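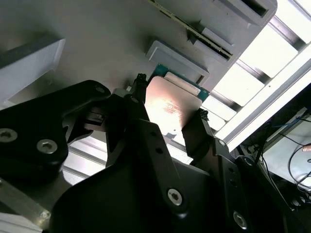
Wrist cam, chip held by the corners

Teleop demos – chip keeps ending up crooked in the grip?

Posted by Natália Peixoto

Recording demos by remote control for a chip placing task on a Humby arm. Leader arm on my side, wrist view on a monitor, no force feedback. Have 133 demos so far. Picking is ok but the tips land on opposite corners of the chip instead of flat on the sides, and then it can twist when I go to place. Should I throw those demos out or keep them? Training starts Tuesday so redoing everthing would hurt.

2 answers

Brunello Longo
Keep the ones where the chip went in straight. Toss the rest. Policy copies whatever you do, so if half your grips are on the corners you get corner grips.

For new ones – turn the wrist before you come down, not after. And scale the leader motion, we run 2 to 1 for the last bit. Slow hands help too. Also check the wrist view is enough to judge depth. It wasnt for us, we added a side camera and re-recorded in May.

Florêncio Mota
had same thing on a Veloso. try hand guiding instead of remote if your arm lets you, way easier to feel when the tips are square. only keep your hand out of the camera view or it learns the hand lol

Comment from Natália Peixoto
Hand guiding is locked on ours – will try the scaling. Any idea where the setting is? Not in the menu I have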